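On Saturday Fasil Alemayehu wrote:
> Do you clear the bed before folding, or fold around things?

Around, evidently. 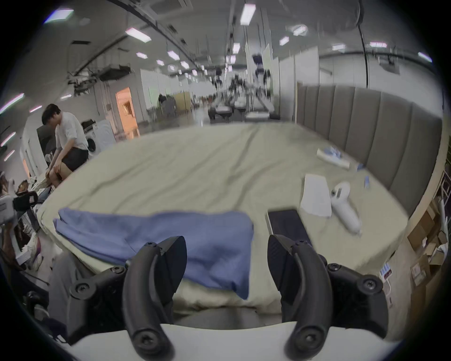
**Re: surfaces**

Beige sheet, blue cloth, phone, paper, a box on its side. My folding area is 50% filing system - I blame December.

Shirts get pulled long first: 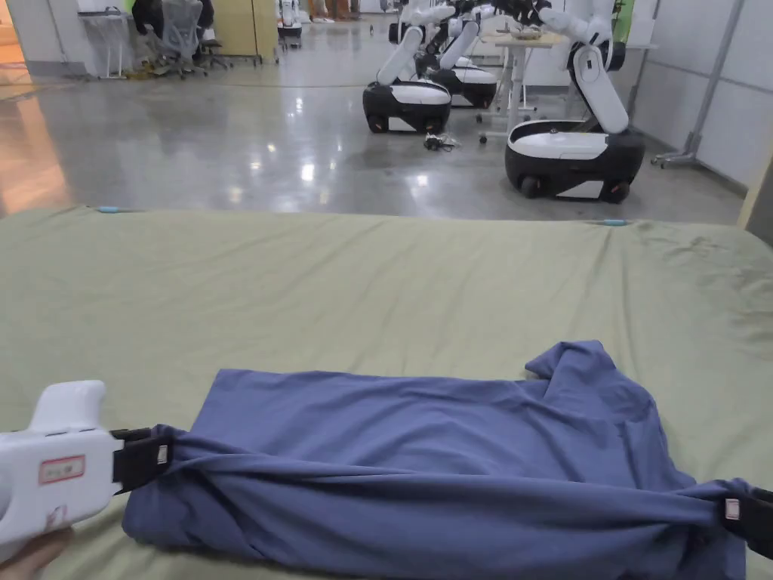

**Re: creases**

Pinch both ends, pull, lay flat. The sheet keeps its own wrinkles and I let it.
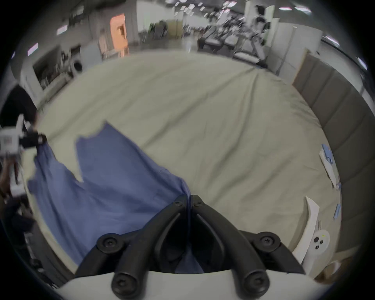 Sleeves go in last at my place. Stulum people will object.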